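Comora Park: The Brick Walk
Posted Jul 20, 2019

Comora Park is on the Distville side of town, and the brick walk is the main way through it. The walk is level most of the way and open from early morning until dark. There is no charge. Click any picture for a larger version.

The bricks are laid in a herringbone pattern through the shaded section. A low ledge keeps the planting bed off the walk, and the big tree gives good cover in the hottest part of the day.

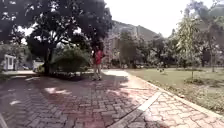

Sison wrote in the comments that the shade is best before noon and that the walk gets much warmer once you leave the trees, so carry water.

Farther along, shrubs grow close to the left side and the old bricks vary a good deal in color. Dry leaves collect along the border. Leaf clearing starts in September, and one lane of the walk may be closed while the crew works.

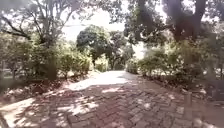 Herringbone brick and leaf litter, shaded section.

The walk bends gently where it passes the fence and the tall building. There is grass on both sides, with a low curb along the edges. Strollers and wheelchairs should stay on the red paving here and use the ramp at the Pulum gate, 100 yards on.

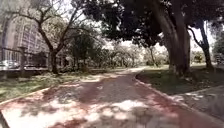 A reader asked whether bikes are allowed on the bend. They are, at walking speed, though another reader pointed out that the curb is hard to see when the leaf shadows fall across it.

In the open section a darker red band runs down the middle of the paving, with the lawn and a pale curb to the left. The tall, narrow building straight ahead is an easy landmark if you are meeting someone. The paving is worn and dusty in places but easy to walk on.
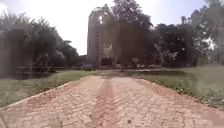

Getting There

Use the Pulum gate, at 1521 Comora Road. Street parking is limited to 2 hours. The number 3 bus stops across from the gate. Dogs are welcome on a leash.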